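Pandex 哑光彩色积木用了大半年的感受,顺便跟 Castillo 那套比一比

2024-06-07

先交代一下,我不是什么玩具博主,家里也没有一整面墙的积木。我就是一个特别容易被"颜色好看"四个字骗走钱的人,骗了这么多年也没长记性。这套 Pandex 的积木是去年10月在 Paltside 买的,当时花了221块,纠结了两个晚上,购物车里放进去又拿出来,拿出来又放进去,最后是看到运费快要不包了才一咬牙付的款(对,我就是那种会被包邮门槛拿捏的人)。

用到现在大半年了,家里小的玩,大的也玩,来做客的亲戚一坐下来手就往上摸。有人私信问我值不值,我在评论里回了三次,每次都打好长一段,打到后面自己都嫌烦,干脆写一篇完整的,以后谁问就丢链接。会比较啰嗦,赶时间的朋友可以直接翻到后面"什么人别买"那一段。

先说开箱

盒子比我想的小。商品页上拍得像个小行李箱,到手一看,嗯,鞋盒大小,还是童鞋。掂在手里倒是挺沉的,我抱着从快递柜走回家,中间换了两次手。盒盖是天地盖那种,盖得非常紧,第一次开的时候我抠了半天,指甲都抠劈了一点。后来学乖了,把盒子倒过来轻轻抖,下半截自己就滑出来了。这个办法说明书上没写,送给大家。

里面一共29块,大大小小混着装,没有分格,就一层薄薄的纸垫着。我个人是希望有个分格的托盘的,哪怕是最便宜的那种纸浆托也行。现在这样每次收的时候都像在玩另一个游戏,怎么摆都有一块塞不进去,非得全部倒出来重新排。我家小的倒是很喜欢这个环节,比搭积木还上心,一个人能在那儿排半天。所以这算缺点还是优点我也说不清,反正我赶着做晚饭的时候觉得是缺点。

附的那张说明书可以直接忽略。正反两面印了几个搭法,画得很小,线条又细,颜色跟实物还对不太上。我看了一眼就夹到抽屉里了,到现在没再拿出来过。

味道方面,刚打开有一点点漆味,不冲,凑近了闻才有。我还是老规矩,摊开在阳台上晾了几天,后来就闻不到了。家里有小月龄宝宝的,我建议晾久一点再给,自己心里踏实。

颜色和漆面

这是我下单的主要理由,所以多说几句。

它的颜色就是很正的那种红黄绿,没有加灰,没有做什么"奶油风""莫兰迪"。现在市面上的积木一个比一个高级,一个比一个像没睡醒,米色配浅米色配深米色,拍照是好看,可是小孩子根本分不清哪块是哪块,我跟她说"把那个燕麦色的递给我",她看看我,我看看她,两个人都很茫然。Pandex 这个一眼过去就知道,红的就是红的,喊什么颜色就拿什么颜色。我家小的认颜色基本就是靠这套练出来的,黄色认得最早,绿色中间有一阵子老是喊成"青菜色",我觉得也没错。

漆是哑光的。哑光的好处是不晃眼,在白色桌子上摆着特别舒服,晚上开台灯也不会有一块一块的反光。摸起来有一点点涩,手感我很喜欢,比那种亮面的容易抓,小手拿着不打滑。

但是!哑光也有哑光的毛病。第一个是漆面做得不算很匀,你拿近了看,有的地方厚一点有的地方薄一点,像是手刷出来的。我自己是觉得这样有味道,太平整了反而像塑料;可是我妹妹看了就说这不就是没刷好嘛。两种看法都成立,你自己掂量,如果你是那种手机贴膜有一个气泡就睡不着觉的人,收到货可能会有点难受。

第二个毛病是容易留印子。手印、灰印、不知道哪里蹭来的淡淡的印子,大块的面上最明显。刚买来的头一个月我还天天擦,拿微湿的布一块块擦,擦完摆整齐,第二天又是老样子。后来就随它去了。现在那几块大的身上都是花的,远看没事,近看能看出来这是一套被人玩过的积木。湿布擦能擦掉大部分,擦不掉的那些我试过用橡皮,白色那种普通绘图橡皮,轻轻地蹭,有用,但是别使劲,使劲了那一小块会变得比旁边亮,我已经弄亮了一处,就在一块红的侧面,每次看到都想把当时的自己拉住。

掉漆的情况呢,大面上没有掉,角上有两三处磕白了。这个不能全怪它,我家地是硬的,从桌上掉下去的次数我都不敢想。

尺寸这件事要单独讲

买之前我以为所有的块都是同一个规格翻倍的那种关系,就是小的两块等于大的一块,严丝合缝。不是的啊朋友们。这套的块头是各有各的,有的扁一点宽一点,有的窄一点高一点,也有方方正正的大块,放在一起并不会给你拼成一个完美的长方体。

我刚开始特别不习惯,搭个墙搭到一半发现左边比右边高出一截,怎么换都补不平,心里那个火啊。强迫症晚期的人真的会坐在那儿跟积木生气。我当时差一点就去申请退货了,理由都想好了。

后来是看我家小的玩才改变想法的。她根本不管平不平,抓起来就往上放,大的放在小的上面,宽的压着窄的,歪的斜的都行。放上去,手慢慢松开,屏住气看一会儿。倒了就哈哈大笑,没倒就回头看我,那个表情真是……反正我当场就不想退了。

所以这套积木玩的是平衡,搭建筑反而是次要的。如果你买回来是想照着图纸搭城堡搭桥,会很别扭。如果你就是想坐在桌边一块一块往上摞,看它到底什么时候倒,那它太好玩了,好玩到大人会跟小孩抢。

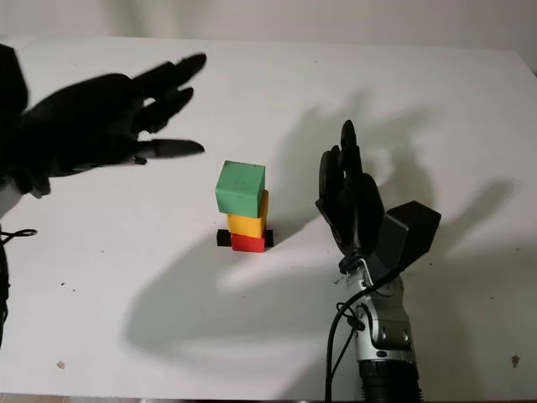
摞高这件事我研究了挺久(真的,晚上小孩睡了以后我一个人在那儿摞,家里人路过看了我一眼,什么都没说就走了)。只用三块的时候怎么放都行,大的放最上面也站得住,偏出去一点也站得住。到了第四块、第五块就开始考验人了,下面哪一块稍微歪一点点,上面就会越来越歪,你手一松,它先是不动,然后特别慢地,特别慢地,往一边去了。那个瞬间你是救不回来的,伸手去扶只会倒得更快。

我个人的最好成绩是最多8块,只成功过那么一次,而且没来得及拍照。小的那位平时能到四五块,再往上就要看她当天的耐心了。

几个我自己摸索出来的心得,写在这儿,不一定对:

最底下那块要选扁的、宽的,让它趴着。我一开始总觉得大块要放底下,后来发现高高的大块垫底并不稳,桌子稍微碰一下它自己先晃。扁的那块趴在那儿,看着不起眼,非常靠得住。

往上放的时候别用指尖捏着角。捏角的话松手那一下两个手指头很难同时离开,总有一边带一下,积木就跟着转了一点点。用指腹夹住两个侧面,放平了,两边一起往外撤,动作小一点。另外一只手可以张开在旁边等着,别碰到,就是等着,心里有底了手就不抖。这招我教给小的以后她进步飞快,就是她那只等着的手经常忍不住去摸一下。

桌子要硬。我们试过在床上、沙发上、游戏垫上摞,全都不行,软的面一坐人就往下陷。地毯也不行。最好的就是那种平平的白桌面,颜色也衬,积木的影子落在上面清清楚楚的。我家吃饭的桌子是木纹的,同样的积木放上去就觉得乱,黄色的那几块简直要隐身。

说到桌子就要提一下噪音。从高处倒下来,"哗啦"一声,尤其是掉在硬桌面上又滚到地上的时候,晚上听着很吓人。楼下邻居没找过我,我自己心虚。后来买了一块 Korkell 的软木垫铺在椅子底下那一圈地上,桌面还是保持硬的,这样摞的时候稳,掉下去又不会太响。软木垫本身也可以单独写一篇,优点是吸声,缺点是掉渣,扫地机器人路过一次就要吃一肚子碎屑。这个先不展开。

跟 Castillo 那套对比

问得最多的就是这个。Castillo 那套我家也有,是更早的时候别人送的,玩了挺长时间,所以两边都算有发言权。

Castillo 的做工是要更精细的,这点我承认。每一块的尺寸都规规矩矩,两小块拼起来就是一大块,拼在一起中间几乎看不到缝,漆也刷得特别匀,亮面的,擦一下就跟新的一样。收纳也好,盒子里是分格的,每一块都有自己的位置,收起来赏心悦目,我这种人看着就心情舒畅。

可是我家现在拿出来玩的频率,Pandex 要高得多。我想了想为什么。一个是亮面滑,摞高的时候稍微一斜上面就开始溜,你会觉得刚刚明明放好了,它自己慢慢往下走。Pandex 的哑光面有一点摩擦力,歪着也能咬住,容错大一些。小朋友玩这个,容错大就意味着哭得少,这对我太重要了。

另一个是 Castillo 那套太规整,搭什么都很快就搭成了,搭成之后就摆在那儿,谁也不舍得推倒。我家电视柜上有个 Castillo 搭的房子放了好几个月,最后是我搞卫生的时候拆的。Pandex 的东西没有一件能过夜,搭起来就是为了倒。

价钱上我没法给一个很公平的比较,Castillo 那套是礼物,我后来去查的时候颜色也换了,规格也不一样了。如果你问我两套只能留一套,我留 Pandex,把 Castillo 送给我妹妹,她肯定高兴。

如果是要送人,尤其是送给不太熟的人,我反而建议 Castillo,盒子打开体面。Pandex 那个盒子……童鞋盒,还塞不回去。

几个小细节

棱角。Pandex 的棱角我觉得处理得一般,摸上去不割手,可是也谈不上圆润。光脚踩到一块的话,还是会叫出声来。我踩过六次以上了吧,最惨的一次是半夜起来倒水,踩完之后在黑暗里单脚站了好一会儿。每次踩完都发誓第二天要立规矩,玩完必须收,第二天又忘。

重量。单块不算轻,小手拿着有分量,放上去的时候有一种"嗯,落稳了"的感觉。轻飘飘的积木我也买过(不点名),呼吸重一点就动,开个风扇全军覆没。不过有分量的坏处就是砸脚疼,还有就是小孩子拿着往桌上敲,桌面会有小坑。我家白桌子上现在就有几个,我假装看不见。

高低搭配。我前面说过这套的块头不统一,用久了以后我反而会专门去挑那种反差大的来放,比如小一点的黄色上面压一块大大的绿色,绿色还要故意往一边偏,看起来下一秒就要倒,可是它没倒。这种头重脚轻的样子我太喜欢了!摆在书桌上当摆件都行。我上班的时候旁边就摞着几块,开会开到无聊就用手指头去拨一下最上面那个,看它晃。线上会议嘛,镜头也拍不到。

底下垫东西。有一阵子我们喜欢在最底下再加一根扁扁的条,什么颜色都行,黑的也行,反正就是一个底,整个东西立在上面像有了个台子。垫了条之后可以试着推着底下整条走,看上面能坚持多远,从桌子这头到那头,谁的先倒谁去洗水果。这个玩法强烈推荐,适合人多的时候,过年那几天亲戚们在我家玩疯了,平时最严肃的长辈推得最认真,输了还要求重来。推的时候要匀速,起步千万别猛,停下来那一下也容易倒,很多人都是死在终点线上的。

还有一个玩法是我家小的发明的,叫"只准用一只手"。听名字就知道规则了。看着简单,真的玩起来才知道另一只手平时帮了多少忙。我用左手基本到第三块就不行了。

耐脏和清洁前面讲过,补充一句,千万别泡水。包装上有个禁止水洗的小标志,印得很小,我是后来才注意到的,幸好一直是用湿布擦。也别用酒精湿巾,我拿一块试过角落,擦完湿巾上有一点点颜色,吓得我赶紧停手。清水拧干的布就好,擦完敞开晾着,别马上扣进盒子里。

收纳。原装盒我用了一个月就放弃了,现在用一个带提手的布袋子,抽绳一拉就完事,外出也能带。去外婆家的时候拎着走,到了往桌上一倒,能换来大人聊天的一整个下午。布袋子的问题是积木在里面互相磕,角上那两三处白的我怀疑有一处就是这么来的。在意的人还是老老实实用盒子。

客服

买之后我找过一次 Paltside 的客服,收到的时候有一块侧面有个小凹痕,米粒大小。拍了照片发过去,隔天回的,问我要补发还是退一点钱,我选了补发,差不多一周到的,用一个小信封寄来,里面裹了三层纸。态度挺好,没有让我反复举证。就是补来的那一块颜色跟原来的比稍微深一丁点,摆在一起能看出来,分开放看不出来。我估计是不同批次的漆。小的给这块起了名字,叫"晒黑的那个",现在每次都要先找到它才肯开始玩。

这么说下来售后是可以的,不过我只找过一次,样本很小,你们参考一下就好。

什么人别买

想照图纸搭造型的,别买,会气死。

受不了漆面有一点厚薄不匀的,别买,或者先去实体店摸一摸再说。

孩子还在什么都往嘴里塞的阶段,先等等。块头是不小,我没有担心过吞下去的问题,可是啃出牙印来你会心疼。我侄子来玩了一个下午,有一块黄的上面就多了一排小牙印,现在还在。

家里养猫的,嗯,看你家猫的性格。我朋友家那只,你摞一个它推一个,眼神都不带变的。

什么人可以买

喜欢颜色鲜明、不想再看米色的。

家里小孩坐不住的。这个我本来以为会反着来,坐不住的小孩怎么可能有耐心摞积木呢,试了才发现摞高这件事一轮很短,倒了马上又能来,她不会觉得被关在一件事情里。前前后后坐下来半个小时就过去了,手上动作也稳了很多。她现在倒水都比以前洒得少,虽然我不敢说一定是积木的功劳。

自己就想玩的大人。不用找借口,我一开始也说是给孩子买的。

评分

非要打分的话,满分10分,我给8分。颜色和手感拿了大头,平衡的玩法又加了一点;扣的两分,一分给那个童鞋盒和没有托盘,一分给漆面容易花这件事。如果以后他们出一版带分格托盘的,我愿意再加半分,但是希望别因此涨价,涨价了我又要在购物车里放进去拿出来纠结两个晚上。

补充几个评论里问过的问题,一起答了:

有人问白色桌面会不会被染色。目前没有,掉下来磕出来的小坑倒是有。有一次小的拿红色那块在桌上使劲来回蹭,留了淡淡一道,湿布一擦就没了。

有人问多大可以玩。包装上写的年龄我不记得了,盒子压在柜子最里面,懒得翻。我家是三岁多开始正经玩的,之前主要是拿来敲。

有人问能不能跟别的牌子混着玩。能混,摞在一起没问题,我们经常拿 Castillo 的当配重。但是要注意亮面的别放中间,放中间容易从那一层开始滑,放最上面或者最下面就没事。

有人问会不会玩腻。会啊,什么玩具都会。我们中间有一段时间,大概是过完年以后,整整一个月没人碰,袋子就挂在门后面。后来有一天下雨出不了门,又翻出来了,一玩又是连着好几天。现在差不多是隔一阵子热一阵子的状态,我觉得这样挺好的,比那种新鲜三天就进储物间的强。

还有人问我第8块到底是怎么放上去的,有没有秘诀。没有,当天手气好,而且我前面喝了一杯很浓的茶,手居然没抖。后来再喝同样的茶也没成功过。等我哪天再摞上去一定先拍照再叫人,到时候更新在评论区。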